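Imprimer | Envoyer par e-mail

Ticket : linge de sport, taches roses sur bandes blanches
Site : résidence Mahasneh, séjour et buanderie
Ouvert par : Zubaida Tarar
Suivi : Atif Gilani
Priorité : normale
État : en attente de retour

Symptôme
Auréoles rose pâle sur les parties blanches des tenues rouges, constatées à la sortie du lave-linge sur deux cycles consécutifs. Rien sur le linge blanc lavé à part. Programme utilisé : mixte 40 °C, lessive en poudre Aletard, essorage moyen.

Historique

09 h 10 - Z. Tarar
Le problème touche uniquement les articles rouges à parements blancs. Le coton uni ne présente pas de défaut. Les tenues étaient restées humides dans le tambour après la fin du cycle, durée estimée par Haris à environ 22 minutes la première fois, toute la nuit la seconde.

09 h 45 - A. Gilani
Deux hypothèses : dégorgement à la température de lavage, ou transfert par contact pendant la stagnation. La seconde fois est nettement plus marquée, ce qui oriente vers la stagnation. Demandé : relavage à froid, rouge seul, sortie immédiate.

11 h 30 - H. Kakakhel
Relavage fait à 20 °C, lessive liquide Grunelach, sans adoucissant. Auréoles atténuées sur un short, inchangées sur l'autre. Le filtre de vidange a été nettoyé au passage - peluches et un élastique, pas de blocage.

13 h 05 - A. Gilani
Ne pas passer au sèche-linge tant que la tache est présente, la chaleur la fixe. Séchage à plat ou sur cintre. Trier avant le prochain cycle : rouge et blanc mélangés dans un même article = lot séparé. Le panier ne doit recevoir que ce lot.

14 h 20 - Z. Tarar
Tri en cours au séjour, sur le canapé gris. Photo jointe.
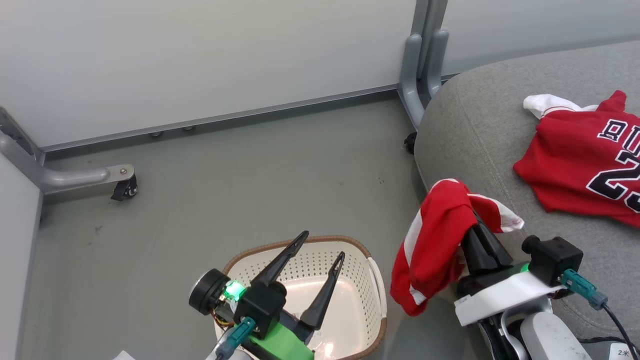
Pièce jointe 1 - Panier vide, maillot rouge numéro 23 sur l'assise, article rouge à liserés blancs en cours de tri.

14 h 50 - A. Gilani
Reçu. Garder le maillot dans le lot séparé, le flocage impose un lavage sur l'envers. Vérifier les coutures intérieures avant de lancer.

16 h 15 - I. Minhas
Essai proposé : trempage à l'eau froide avec percarbonate exclu (risque sur le rouge), savon de Marseille en local sur les bandes blanches, rinçage, puis cycle court à 20 °C avec une lingette anti-décoloration. Prévoir 26 minutes de cycle sur cette machine.

Action suivante
H. Kakakhel lance l'essai et note la teinte de la lingette à la sortie. Ticket maintenu ouvert jusqu'à son retour.

Dernière mise à jour : juillet, 16 h 22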